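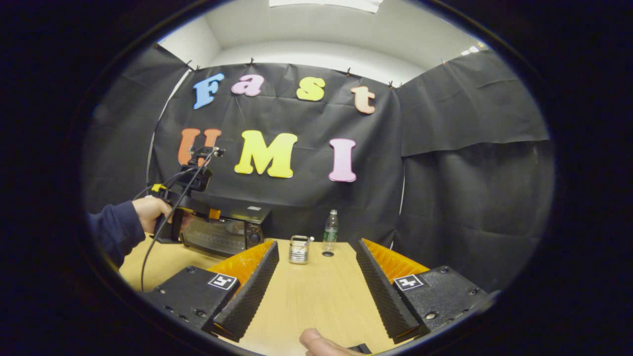 Tracking drops out during two-handed demos, what am I doing wrong?

Asked by wonkywrist, 10/05/2021
Tags: handheld grippers, demonstrations, tracking

Hi all, first time posting, long time reading. I'm trying to teach a pair of arms to do small tabletop jobs by showing them with two handheld grippers, one in each hand, camera on each one. No remote control, no leader arm, just me picking stuff up and putting it down like a normal person with pincers for hands.

My corner is black paper on the wall and down both sides, big colored foam letters on the back, and a light wood table. On the table I've got a toaster oven, a green water bottle and a little glass jar. The job I'm starting with is dead simple: left hand holds the jar steady, right hand takes the lid off and sets it down. I've been at this since April on and off.

The problem is that I lose a lot of takes. Last night I recorded 90 and when I ran them through the processing, 28 came back with the camera path broken or jumping. The finger markers are detected fine nearly all the time, so the gripper opening looks good. It's the position of the whole gripper in space that goes. And it's worse on the right hand than the left, which I really don't get, they're the same build.

Things I've tried: more light, slower hands, redoing the map of the room, cleaning the lens (it was pretty gross). Slower hands helped a little and then my arms got tired and I got sloppy again. I'm using the Wonovlow scripts with the default settings. Is it my backdrop? My table? Me?

Answer 1, by Lachlan Geddes (accepted)

Plain black paper would be my first guess. Your tracker wants corners and texture, and a sheet of black paper gives it next to nothing. The letters are great when the camera is pointed at them, so leave them up! But think about where your right hand goes when it's working on a lid. You tilt down, you get in close, and now the view is mostly pale table, your own gripper fingers and one jar. The left one is probably sitting back and holding still, so it sees the wall, the letters, the oven, all the good stuff. I'd bet money that's your left/right difference.

What I did on my own table:

I put stuff on the side panels. Old magazine pages, stickers, whatever, as long as it doesn't repeat. Don't use a neat grid of the same sticker, I did that once and my path teleported sideways by exactly one sticker, over and over. Took me a whole evening to work out why.

I put a printed mat under the work area. Busy pattern, matte, taped down at the corners. If you want the robot to cope with bare wood later, do the mat for part of your takes and leave it off for the rest once you know the tracking is holding up.

I redid the map with everything in place. You said you remade it, but did you do that before or after you set the oven and the bottle out? If you move something big after mapping, the map is wrong and it'll fight you. Slide the jar around all you like between takes, it's small. Leave the oven alone.

Also start every take the same way. I hold both grippers up facing the letters for 2 seconds, then go down and do the task, then come back up at the end. It gives the tracker something easy to grab onto at each end, and you can trim those bits off later.

One more thing, about the other gripper. When your left hand is big in the right camera's view, that's a large moving thing the tracker may try to treat as part of the room. Mask your own fingers for sure, and try to keep the other hand off to one side until you need it. Can't avoid it completely with a lid job, obviously.

Comment from wonkywrist: ok so I mapped BEFORE I put the oven out. I feel silly. Will redo and report back

Comment from Lachlan Geddes: everyone does it, I've done it this year

Comment from wonkywrist: remapped with the oven in, taped up a bunch of comics on the sides, started high like you said. Lost 6 out of the next 90. I'll take it! Haven't tried a mat yet.

Answer 2, by Bakari Bakilana

Agree with most of what Lachlan said, so I'll just add the boring stuff. Check your exposure. If it's on auto, going from black paper to a light table makes the picture brighten and darken as you tilt, and you lose features right in the middle of the move. I lock mine while pointing at the table and accept that the wall goes a bit dark. Check your shutter too, a blurry frame is no use to anybody and more light only helps if the camera spends it on a shorter shutter.

And watch your cable. I had mine hanging off the top of the grip and looping down onto the table, and every time I reached across it dragged and gave the gripper a little tug. You stop noticing it, but it's there in the recordings as a tiny hitch, and then the arm learns the hitch. I clip mine to my sleeve now with lots of slack.

Don't throw the bad takes away yet either. Some of mine came back fine after I reran them against a better map.

Comment from wonkywrist: my right arm definitely has a hitch in it lol. sleeve clip tonight

Answer 3, by staltau_fan

just use teleop. I have the Staltau leader arms and never think about tracking at all

Comment from Bakari Bakilana: Sure, if you've got the arms sitting there and the room for them. The question is about handhelds though.

Comment from staltau_fan: fair. still true tho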